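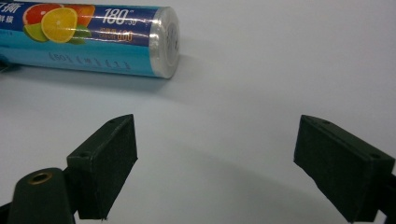

The gripper had cost her 77 dollars in filament and one friendship with the neighbour below, who could hear the printer through the ceiling. She called it Kalau, after the street. By February it could pick up a sponge and a tennis ball, and it had dropped every mug she owned but two. On Sunday she cleared the white table and put down the cling film with the citrus slices on the label, a grapefruit and a lemon and a bit of lime, and opened the fingers wide on either side of nothing. The roll lay further back, shining at the capped end. She had screwed the fingers on the night before and she didn't trust the left one.

Her brother had bet her 23 dollars it would crush the tube. He worked at Raudsepp, where they had real arms behind yellow fences, and he thought of hers as a kind of sewing project. She wrote "film, try one" in the notebook and then sat there with her hand around the grip.

The shared workshop closed at nine. Someone was sanding in the next bay. She thought about her mother's kitchen, the drawer that stuck, the film that always tore crooked and then disappeared back onto itself. Her mother's hands were bad now. She could hold a cup if it had a big handle. Wrapping a bowl took her most of a morning programme on the radio, and she wouldn't let anyone else do it.

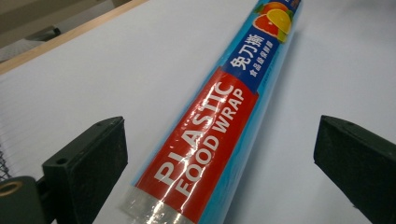
She moved in slowly and told herself it was only a tube. If it slipped, she would change the padding. If it crushed, she would pay her brother and change the padding anyway.

Her phone buzzed on the bench. It was him — "Well?"

She turned it face down and began to squeeze.

Filed under: Short Fiction, Sheds and Workshops

Print this story | E-mail this story

Contact Clesutach Quarterly | Copyright Clesutach Quarterly, all rights reserved | Back to top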